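Sorting snacks into a bin with two hand-held grippers: how do I vary my demos?
Posted in Learning from Demonstration > Data gathering at home

Hường Trình

Hi all! I've been gathering demonstrations at home since February and I'm completely hooked, so forgive the length. The task is "put every snack in the bin", done with a pair of hand-held grippers, one in each hand, cameras on the grippers. My project is called Tirnance and the aim is a policy that can clear a tabletop of wrapped food without squashing it.

So far I have 40 episodes. Every one begins with the bin empty at the far end of the table, a pile right in front of it and some packets spread out nearer to me. I sit at the near side and work until the table is clear, then tip everything out and set up again.

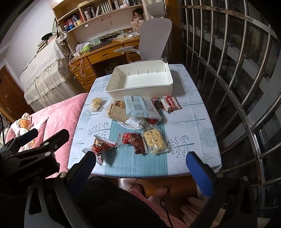
My trouble is that I trained a first policy on the lot and it's lovely on the big flat packages and hopeless on the small ones. It goes for the top of the pile every time, even when there's an easy packet sitting by itself on the cloth. It also closes too early on anything in a clear wrapper, so the fingers pinch air or catch the crimped end and let go.

Things I'm unsure about:

Should I clear the pile first or the loose ones first, or mix it up? At the moment I do whatever I fancy, which I suspect is half the problem.

Do I need to change the tablecloth? Mine has trees and berries printed all over it and I did wonder if the policy is looking at those.

Is it worth keeping episodes where I drop something and pick it up again?

I can manage 15 more episodes in an evening before my wrists complain, so I'd love to spend them well. Thank you!!

Trunville

Oh, this is a great little task, I did almost the same one with tea bags and biscuits last year.

Order first. If you pick at random, the policy sees two nearly identical tables and two different choices, and it has no way of knowing why. Choose a rule and stick to it for a whole batch. I'd go nearest first, loose items before the pile. It keeps the grippers from reaching over things and knocking them, and it gives you plenty of picks on single packets, where the fingers have room on both sides. Then the pile, top downwards.

Next, the clear wrappers. Slow down for the last bit of the approach! I watched my own recordings back and I was snatching. The camera saw the wrapper for hardly any time before the fingers shut. When I paused for a beat with the pads either side of the food itself (the lump, never the loose end of the film), my policy began doing the same. I was thrilled. Five careful episodes of that helped more than all the quick ones I'd piled up before.

Also, split the hands. Left hand for the left half of the table, right hand for the right half, and only cross over when something is wedged. You will want to cross over constantly. Try to resist.

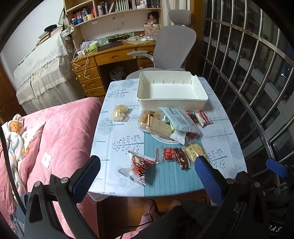
For the pile, shuffle it between episodes and be a bit mean to yourself. Tuck a small packet under a big pouch so only a corner shows, lean a stiff package across a soft one, put something slippery on top. Turn things face down as well, or it'll learn the printed side of the packet and get stuck the first time it meets the back. Move the bin too, even just a hand's width left or right. If it has been in the same spot for all 40, your policy may be heading for that spot and paying no attention to the bin at all.

Keep the drops, as long as you recover calmly. Throw out any where you fumble for ages or stop to scratch your nose (I had 2 of those, very embarrassing to find in the training set).

Do post again when you've retrained, I'd love to know how the small packets go.

Valcárcel

Change the cloth. Plain one, patterned one, bare table. Change the lights as well if you can. I only ever recorded at 9 at night and mine fell apart in daylight.

Britus

Agree with nearly all of Trunville's post, but I'd leave the tablecloth alone for now. One change per batch, otherwise you won't know which of them fixed it. Do your 15 with the fixed order and the slow approach, retrain, look at the small packets, and then start swapping cloths.

One more thing on the early closing: check your gripper widths are lined up in time with the video. Mine lagged behind by a few frames and it looked exactly like what you describe. Open and shut the fingers in front of the camera at the start of an episode and compare the two. Takes a minute and it's oddly satisfying when they match.

Hường Trình

You're all brilliant. Checked the timing just now and the left one is off! The right is fine. Fixing that first, then nearest-first for the whole of the next batch, and the cloth stays on until after the retrain.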